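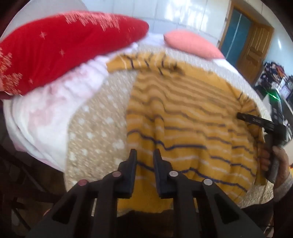
Minoru Takagi on Mirulora, monsters and the joy of a slow second issue

Jan 19, 2018

If you haven't picked up Mirulora yet, go and do it now, I'll wait! The first issue sold out at my local store before I got there, and I ended up reading a friend's copy standing in his kitchen. It follows Davi, a ferry pilot in the flooded town of Davside, who starts hearing her late grandmother's voice over the ship's radio. It's funny, it's spooky, and it has the best sea monster I've seen in a comic in years.

Writer Minoru Takagi called me from his apartment a few days before the second issue went to the printer. He was eating toast and apologized for the crunching.

"I pitched it as a ghost story and everyone kept asking me about the boat," he says. "So I gave in. The boat got bigger with every draft. By the end the boat had a kitchen and a cat."

Takagi's last book, Wakerora, was a 380-page graphic novel that took him 4 years and, by his own account, most of his patience. Coming back to single issues has been a relief. "With Wakerora I couldn't show anyone anything. I was just alone with this enormous pile. Now I write an issue, Elisa draws it, people yell at me online, and I get to write the next one. I love it."

Elisa is Elisa De Luca, whose art is a huge part of why this book works. Her Davside is all crooked stairs and laundry lines, with water in every single panel of the opening chapter, even if it's only a puddle. I asked Takagi whether that was in the script.

"No! That was all her. I wrote 'interior, dry' on one page and she sent it back with a drip coming through the ceiling. I changed the dialogue so Davi could complain about it."

The colors come from Everaldo Aguiar, and if you remember the page where the monster first comes up under the ferry, you'll know why I wanted to talk about him too. The whole thing goes green, then nearly black, and then there's that one orange lamp. Takagi says Aguiar tried the lamp in a dozen places before he settled on the wheelhouse window.

"I'd have been happy with the first one. I'm easy. Everaldo is not easy, thank goodness."

We got onto the subject of Captain Fontes, the grumpy old harbor master who has already become a fan favorite (mine too, I have to admit). Readers have been guessing that he knows more about the radio than he's letting on. Takagi laughed for quite a while when I brought it up.

"He knows where the good sandwiches are. I'll confirm that much. Look, he was supposed to die on page 2. Then Elisa drew him with those eyebrows and I couldn't do it."

The second issue slows things down. There's a long stretch with Davi and the captain playing cards during a storm, and Takagi admits he was nervous about it. I've read it, and I think it's the best thing in the series so far. You learn so much about these two from who cheats and how.

The current plan is to finish the first storyline in April, and after that Takagi would like to keep going for as long as readers want him to. He has a notebook with 40 story ideas in it, although he says a good number of them are just names for boats.

"Ask me which one's my favorite," he says, so I do.

"The Regrettable. It's a tugboat. She turns up in issue five."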